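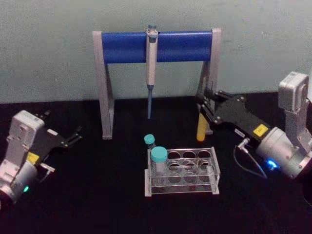

Kernley reply to the draft abstract came in this morning: the title promises a network measurement study and the text underneath reads like a storage paper, so pick one before submitting. Fair point. Keeping the measurement side and cutting the storage paragraph to one sentence.

October 2018 - notebook, transfer tests and abstract for the research networking meeting

Carried over from September: the Fludunen to Escobedo path was still dropping large flows overnight. Small file transfers fine, single-stream bulk transfers stall after a few minutes and recover slowly. Same behavior with both transfer tools.

Reran the full set. 1856 transfers logged in total, of which 39 stalled. All 39 crossed the Woltex switch. Transfers on the alternate route, none stalled, but the alternate route is capped and carries less load, so the comparison is weak. Need to repeat with matched load before claiming anything in the abstract.

Checked MTU along the path. Hosts are set to 9000 at both ends. One hop answers at 1500 and does not return the "fragmentation needed" message. Lowered the MTU on the Fludunen host and ran 13 bulk transfers by hand: no stalls. Too few to mean much. Left a scripted run going with the lower setting.

Log parser: fixed the time zone bug. Escobedo writes local time, everything else UTC. Old plots with the two sites overlaid are wrong by the offset and should not be used. The ones in the shared folder are marked OLD now. Raw logs untouched.

Abstract, working notes:
- limit is 300 words, draft is at 536
- submit under the campus networks theme, drop "big data" from the keywords
- methods paragraph can lose the hardware list, one line on host tuning is enough
- do not state the MTU cause as a finding yet. "Consistent with" is as far as the data goes
- figure goes in the full paper, abstract is text only

Kernley also asked whether the raw logs can be released with the paper. Addresses would need to be masked first. The masking script exists but it breaks the session matching - the same host gets a new label in each file. Needs one table of labels for the whole set.

Open:
- matched load run on both routes
- ask for the Woltex port counters, input errors and giants in particular
- rebuild overlay plots with corrected times
- second cut of the abstract, then back to Kernley

Disk on the log collector is filling faster than expected with full packet capture on. Switched to headers only, restarted the collector, confirmed files are being written.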